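Props for a Home or Classroom Show: Workshop Tips

Most props for a small production can be made at a kitchen table over two evenings. The jobs below are in the order we do them.

Read the script with a pencil first. Underline every object that gets picked up, passed, dropped, eaten or thrown. Anything that only sits on a shelf is set dressing and can wait. If a prop is mentioned but never handled, ask the director before you spend time on it.

Papier-mâché. Mix one part flour to two parts water and add a spoonful of salt if the room is damp. Tear the newspaper, don't cut it, as torn edges lie flatter. Put on three layers, then leave the piece overnight on a cooling rack. Turn it in the morning. A fourth layer of plain white paper makes painting easier and saves a coat of primer.

Swords and wands. Roll newspaper tightly on the diagonal around a knitting needle, pull the needle out and tape the roll along its full length. Pad the tip with a cotton ball under the tape. Foam pipe insulation is better for any fight that has been choreographed, and it costs little at the hardware store. 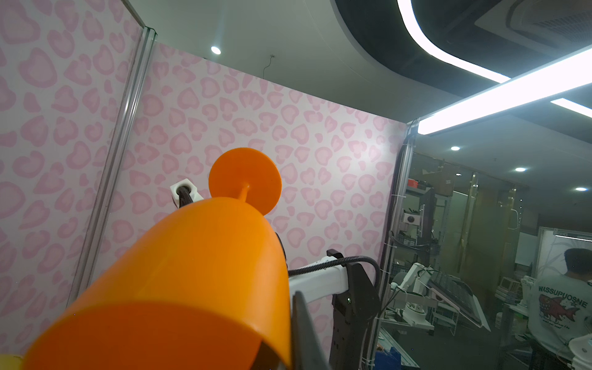 Color needs more thought than shape when a show is going to be filmed. Phone cameras push bright colors brighter, and two props in close shades will run together on a small screen. Paint a scrap of card, film it under the lamp you plan to use, and look at it on the device your audience will watch on. A strong orange, like the cone-shaped piece with the flat disc on its stem, needs a plain backdrop in gray or dark blue. Shiny paint throws glare, so use matte, or dust the finished prop with a little cornstarch and wipe it off with a dry cloth.

Fake food. Salt dough works for bread and pies. Bake it at your oven's lowest setting until it sounds hollow when tapped. Brush on cold tea for a crust color. Mark the underside "NOT FOOD" in pen, especially with younger actors.

Old books and letters. Soak printer paper in strong coffee for ten minutes, lay it flat on a towel and iron it on low once it is nearly dry. Write on it afterward, or the ink will spread.

Glue. White glue for paper and card, hot glue for fabric and foam. Low-temperature hot glue guns are safer for children, but an adult should still be at the table.

Storage. Cover a table with brown paper, draw around each prop and write its name inside the outline. Anything missing shows up before the scene starts. After the show, keep the paper with the script.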